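7. When the arm stops partway through closing the lid

This one got me three times in my first week with the Takov, so I'm giving it a section of its own. The lid-closing routine runs fine for ages, then the fingers come down, the arm freezes, and you get fault 115 (side force too high). Almost every time, one finger has landed on a side wall of the box and the wrist has felt it push back.

CAUTION: Fault 115 does not cut power to the arm. It's holding itself still, and it will move again the second somebody clears the fault. Press the red stop button before your hands go anywhere near the box. Yes, every time, even if you only want to nudge a flap!

7.1 Getting going again

1. Press the stop button and wait for the base light to turn solid amber.

2. On the tablet, open Recover and tap Lift. The arm backs straight up 40 mm at crawl speed (it's allowed to do this one move with the stop pressed, so stay clear until it's finished).

3. Check the box walls for creases. If one has buckled, swap the box. I tried saving a bent one with tape once and got the same fault on the very next run.

4. Lay the lid all the way back and look at the wrist view. You want a finger on each side of the box body, with the hinge fold running straight across.

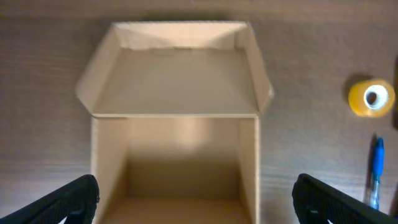 5. Move anything lying near the box that a finger could catch on its way in. Pens and tape rolls are my usual offenders, and a pen is just the right size to get pinned against the cardboard.

6. Set the opening width to 130 mm, release the stop button, and tap Dry Run. The arm goes through the approach without touching the lid.

Note: If the fault comes back during the dry run, don't keep clearing it! I did, and wore a finger pad smooth. Go to section 8 and redo the wrist zero. Jolene Mudgway talked me through mine over the phone, and we found the offset had been wrong since April.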